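Terkden hand-held gripper kit, reviewed after a term in a school robotics club

Reviewed by Vaughn Zamora

Rating: 3 out of 5

I run the robotics club at Gorncombe, which meets after lessons until half past five. We bought a pair of the Terkden hand-held grippers in kit form for a project the older members wanted to do, where they collect demonstrations of simple table tasks by hand and then see whether a small arm can copy them. This review covers the grippers only. I will say a bit about the software at the end because it comes bundled, but we haven't used it enough to be fair to it.

What you get

The kit is a box of printed parts, a bag of screws and brass inserts, a pair of padded fingers for each gripper, a camera mount and a printed booklet. You supply the camera. You also need a soldering iron to set the inserts, and the shop page doesn't make that clear. We had one already. If your club doesn't, add that to the price.

Spare fingers are sold separately and I would order a set with the kit.

Assembly

The booklet says an afternoon. It took us 3 sessions, with pupils doing the work and me checking. The body goes together without trouble. The slow part is the linkage behind the trigger, where the drawings are too small and two of the screws look the same until you have put the wrong one in. One of ours was stiff on first assembly and had to come apart again. A light sanding on the sliding parts sorted it out.

The inserts went in cleanly. Go slowly and keep them square. We have had the fingers off a few times and the threads have held, which is more than I can say for the last kit we bought, where the screws went straight into the plastic.

In use

The trigger has a good long pull and you can feel when you've got hold of something. Younger pupils with small hands found it a stretch, and there is no adjustment for this. After ten minutes or so most people want to swap.

The task the group settled on was sorting and moving small things around on a table, using a basket, a tray and a clear food container. They picked them because they were cheap and because a see-through box is awkward for a camera, and Ene, who leads the group this year, wanted something awkward in there from the start. Two people work together, one gripper each, and they have had to learn to talk to each other about who is moving first. The early recordings are full of collisions.

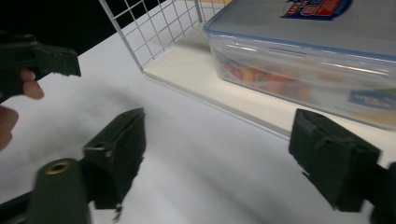
The working space gets tight with two grippers over one table. The bodies are wide for what they do, and if both people reach for the middle they block each other's cameras. We ended up agreeing a side each and keeping elbows out. A slimmer body would help more than anything else on my list.

Grip is decent on boxes and anything with a flat side. The pads give a little and hold without much force. Thin things lying flat are hard work. Pupils slide them to the edge of the tray and pinch them there, and the arm has since picked up the same habit from the recordings, which pleased the group a great deal.

Lighting matters more than I expected. On a white top the grippers throw soft shadows across the area you care about, and these change every time someone leans in. We moved a lamp and that helped a little. I don't hold it against Terkden, but a page on lighting in the booklet would have saved us a session.

Wear

This is my main complaint. The finger pads don't last. We log every attempt, and by the end of March we had passed 1000 of them. The pads were showing it well before then. The maker's sheet gives a life of 3000 grips for a set, and we won't get near that with pupils using them. Ours get dragged along table edges and dropped, so perhaps it's a fair figure for careful adults. I asked about sturdier pads and was told they are being looked at.

The rest of the body has held up well. One trigger spring went and the replacement came in the post within the week, no charge.

Compared with the Vodgate

We had a Vodgate gripper on loan the year before. It is lighter and easier on the hand, and the fingers come off without tools. It also flexes at the wrist, so the recordings were shaky and we threw a lot of them out. For actual data I prefer the Terkden. For an open evening where visitors have a go for two minutes each, I'd take the Vodgate.

Software

It installs, it records, and it exports to a format our pupils could read with a short script. The calibration screen is confusing and times out if you take too long. Two of the group have written their own notes for it, and these are now taped inside the cupboard door.

Would I buy it again

Yes, with spare fingers in the same order. It suits pupils of fourteen and up who have someone on hand for the soldering. For a younger group I would wait and see if they bring out a smaller handle. Around half of our members use the grippers regularly now, and the pair is booked most weeks, so in that sense it has earned its place in the budget.

Marks off for the pads, the booklet drawings and the width of the body.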